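Session 4 handout: looking after the Idby cell
03/07/2022

Last time we got the two arms powered up and talking to each other. Now comes my favorite part, keeping them good at their job! The Idby cell puts refills into plug-in heaters, and small parts like these show up every bit of wear.

## Before power-on

- Wipe both finger pads with a dry cloth. Use no solvent on the pads (it leaves them slick).
- Push each finger sideways with your thumb. Any click means a loose screw at the root.
- Follow the wrist camera cable up to its first clip. It should have slack at full wrist roll.
- Blow dust off the camera lens, then wipe it.

## Setting the grip

Open the Wikance panel and load the profile "housing". Closing width is 37 mm and the force limit is 80 percent. Start lower and work up, and listen to the motor as you go, because you really can hear the moment it starts to strain.

Grip the housing on its sides and leave the collar clear. The collar is where the bottle neck goes, so a finger even slightly over it spoils the approach for the other arm.

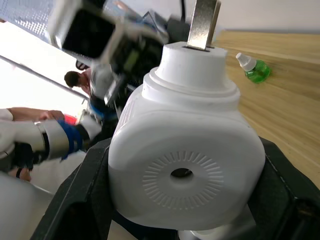 Once the grip holds, jog the wrist a few degrees each way and watch for creep. If the part shifts, go back to the pads before you touch the force setting. Worn pads are the usual culprit, and they're a five-minute swap.

## Pads and log

Change pads in pairs at almost 800 cycles. Write the count in the Bestemura log with your initials, and re-zero the fingers afterward.

For next session: read the Akbari notes on wrist calibration, up to the section on backlash. Bring your hex keys!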